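2019-01-09

Read the statement on the strait again over breakfast. Clukix is "deeply concerned" and Clalell is "ready for dialogue on the basis of law." I have both phrases in my notes from October, nearly word for word, and in between the two sides have sent out more patrol boats and held no talks at all.

The quarrel is still over the Mallet shelf and who gets to license the fishing there. Clalell says it signed away nothing in the old treaty. Clukix says article 7 settles the matter. I have read article 7 and it settles where the lighthouse tender may anchor.
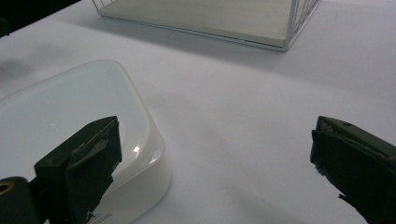

Later, after the briefing

Went to the noon briefing anyway. The spokesman read for six minutes and took two questions, one of them about parking. He gave the disputed area as 2178 square miles, a figure I have never seen with a source attached. I asked for one by email and got the press release back.

Gandeo has offered to host a meeting, and the evening bulletin is calling it a breakthrough. Maybe. Gandeo offered the same thing last spring and both capitals "welcomed" it, then sent deputies who could not sign anything. I'll believe it when I see a date and a name plate.

Filed 400 words. The desk wanted "hopes rise" in the headline - I asked whose.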